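Opportunities > Students > Project Vacancies > Student Team Members, Tool Handling Project

Call for student team members: Duletach Tool Handling Project

Posted February 5, 2024

The Duletach project is a student-run group working on the handling of ordinary hand tools by a robot arm with a two-finger gripper. The group is recruiting for the period from now until the end of August. Places are open to students in any year of study, including foundation year, and to part-time students. Applications from outside engineering are accepted for all roles except the controls role.

The project has two aims. The first is to take part in the Numden Trials, a student competition in which each team's arm must fetch, hand over and put back tools on a wall or bench board. The second is to produce a set of recorded and labelled tool-handling runs that later student groups can use. The two aims share equipment and bench time. Where they conflict, the competition takes priority from June onwards.

Background

The group started as a final-year project with one arm and a bench. In its first year it covered picking single objects from a flat surface. In its second year it moved to tools hung on hooks, and this is the work now under way. Hung tools are harder to deal with than tools lying flat. They swing when touched, they turn on the hook, and a small error in height at the point of release leaves the tool beside the hook instead of on it. Most of the group's failed runs in the autumn term were at the put-back stage.

Last term the group logged 887 runs, of which 283 ended in a complete fetch and return without help from the operator. The remainder are sorted by type of failure in the run log, which successful applicants will be asked to read before their first session.

Roles available

1. Arm operator

Operators drive the arm by hand control to produce example runs. An operator sets out the tools to the layout on the run card, carries out the run, and marks it as complete, partial or failed. Steady work over a long session matters more here than previous experience. Training is given. Operators work in pairs, one driving and one keeping the log, and swap at each break.

Commitment: one session of three hours per week in term, plus one full day in the Easter break.

2. Controls and software

This role covers the arm's motion code, the approach and release routines, and the link between the wrist camera and the planner. The present code is in Python with a small amount of C++. Applicants should have written and debugged a program of reasonable length in one of these. Knowledge of coordinate frames and basic rigid-body geometry is required. Experience of camera calibration is useful but can be learned on the project.

Commitment: four to six hours per week, of which at least two must be at the bench.

3. Fixtures and board

This role covers the design, making and fitting of hooks, stops, trays and finger plates. Applicants should be able to use a CAD package and read a dimensioned drawing. Workshop induction is needed before any cutting or drilling and can be arranged through the project. The next pieces of work are a revised hook arm with a shallower curve, a stop to limit side-to-side swing, and a second set of finger plates with a softer gripping face.

Commitment: three hours per week, with some weeks heavier than others.

4. Labelling and records

This role covers the checking and labelling of recorded runs. Each run is split into stages (approach, contact, lift, carry, place, release), and the start of each stage is marked. Where two labellers disagree by more than the permitted margin, the run is looked at again by both. The labeller also keeps the tool register up to date, including the measured mass of each tool and the width of its handle at the grip point.

Commitment: two to four hours per week. This role can be done partly from home once the first three weeks are complete.

The task set

The arm works from the left of the board in the present layout. Tools are drawn from a household and light workshop set: small paint rollers, adjustable wrenches, and other hand tools with handles of different shapes. Paint rollers are the main object of study this term. The weight of a roller sits at one end, the frame is bent, and the hanging slot is at the far end of the handle, so the point at which it is gripped decides how far the slot end drops during the carry.

Three measures are kept for each run: time from start command to release, number of contacts with the board, and resting angle of the tool after release. Teams at the Numden Trials are scored on the first two. The third is the group's own measure and is kept for the recorded set.
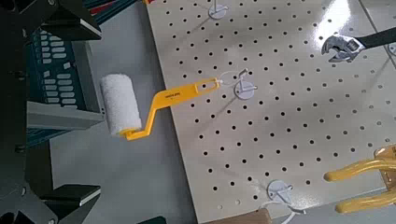 The hooks have a round base and a single arm. A tool counts as returned when its slot is over the arm and the tool stays in place for five seconds after the fingers have opened and moved clear. A tool that stays up but rests against a neighbouring tool is marked as partial. Hook positions are changed between blocks of runs, following the run card, and are not changed within a block. Operators must not straighten a tool by hand between the release and the end of the five seconds.

What the project provides

- Training on the arm, including the stop procedure, before any unsupervised work.
- Bench access in the Pattinasarany Building on weekday afternoons and evenings.
- Safety glasses and a locker shared between two.
- Entry fee and rail travel to the Numden Trials for the competition team.
- A signed record of hours, which some departments accept towards a skills portfolio. Applicants should check this with their own department.

Operators and labellers who stay on for the August sessions will be paid through the university's casual work scheme at the standard student rate. All other work is unpaid. The project cannot provide accommodation outside term.

Selection for the competition team

Joining the project does not give an automatic place at the Trials. The rules allow six people per team, including one reserve. The team will be chosen in May from those who have attended regularly and passed the operator check. The check consists of 23 set moves, carried out in order, with no more than two faults. It may be taken twice.

Members not chosen for the team continue on the recorded set, and their runs are credited to them by name in the release notes unless they ask otherwise.

Requirements for all applicants

- Registered as a student until at least the end of the summer term.
- Able to attend the bench in person. Remote work is possible only for labelling, as set out above.
- Willing to keep written records in the form given. Incomplete run cards are discarded, and the run is repeated.
- Prepared to follow the bench rules. The main ones are: sleeves fastened, hair tied back, no reaching over the board while the arm is powered, and the stop button within reach of the person keeping the log.

The bench can be set at sitting or standing height, and the hand control can be used with either hand. Applicants who need other adjustments are asked to say so on the form or to raise it at the meeting. This has no bearing on selection.

How to apply

Complete the application form, available from the project office in Room 339, Pattinasarany Building, or from the student projects page. State which role is being applied for. A second choice may be given. The form asks for:

- course and year of study;
- sessions that can be attended each week;
- any relevant coursework, paid work or hobby work, in no more than 200 words;
- for the controls role, a short piece of code written by the applicant, with a note of what it does and one thing that would be changed;
- for the fixtures role, one drawing or photograph of a part designed or made by the applicant.

No CV is needed and none will be read.

Forms are considered in the order received, and each role closes when it is filled. Applicants who meet the requirements will be asked to a meeting of twenty minutes at the bench. Those applying as operators will have a short turn on the hand control. The turn is used to plan training and is not scored.

Results are sent by email within ten days of the meeting. New members attend one induction session, in which the stop procedure, the run card and the logging software (Estent) are covered. Estent runs on the bench computer and does not need to be installed at home, except by labellers.

Questions about the roles should be sent to Syafiqah Simanjuntak, project lead, through the message form on the student projects page. Questions about pay or right-to-work checks for the August sessions should go to the casual work office. The bench can be visited during any afternoon session by arrangement with the project lead.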